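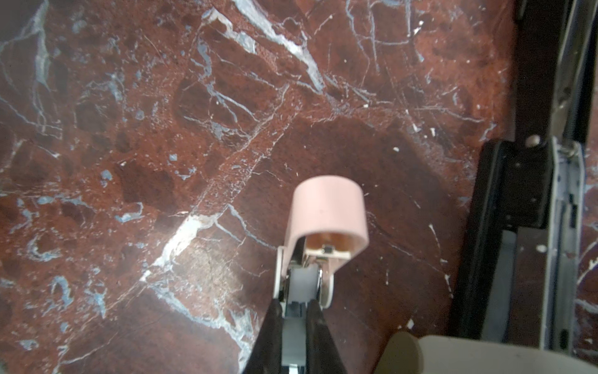 Gruvow: The Reality TV Party Game
Complete first season box

For 3 to 9 players, ages 16 and up. Plays in 50 minutes, or however long it takes your brother-in-law to finish defending himself.

Gruvow is a card game for people who watch other people's relationships fall apart on television and believe they could host it better. One player takes the microphone (a cardboard one, please supply your own gravity). Everyone else is a couple, an ex, a best friend who knows too much, or a mother. Each round is an episode. Somebody has a secret, somebody has a hunch, and the host has to get the two of them onto the same couch before the commercial break.

The box holds 217 cards, split between Secrets, Alibis, Witnesses and Producer Notes. Producer Notes are the mean ones. They let the host bring back a guest who already stormed off, play a clip out of context, or ask "and how did that make you feel?" for double points.

How a round goes

Deal every player one Secret and three Alibis. The host reads the opening line from the episode card and picks a victim – sorry, a guest. The guest tells their story using at least one Alibi. Anyone holding a matching Witness card may walk in at any time, and standing up to do it is encouraged. When the sand timer runs out, the table votes on who goes home together, who goes home alone, and who gets a spin-off.

Ties are settled by whoever cried most convincingly.

Also in the box

Sand timer
Scoring pad
Cardboard microphone
Rule sheet, one side of paper
Envelope marked REUNION, which you should leave shut until the last round

Who made it

Gruvow was designed by Uliana Levchenko and Kyrylo Horobets, who met writing recaps of a dating show that was canceled after one season. The cards were drawn by Ustyna Hutsuliak. Leena Seppälä edited the rules and took out all the jokes, then put two back.

What buyers say

"My husband played the mother and I have not looked at him the same way." – Oksana T.

"Fun, but the microphone bends." – verified buyer

The microphone does bend. Boxes from the second printing have a thicker one.

Shipping and returns

Second printing in stock as of 03/11/2022. Unopened boxes can be returned. Opened boxes can be returned too, but not if the REUNION envelope has been read. We check.

The Flarodside expansion, set on an island with poor phone signal, is due in July. It needs the base game and at least one player willing to do an accent.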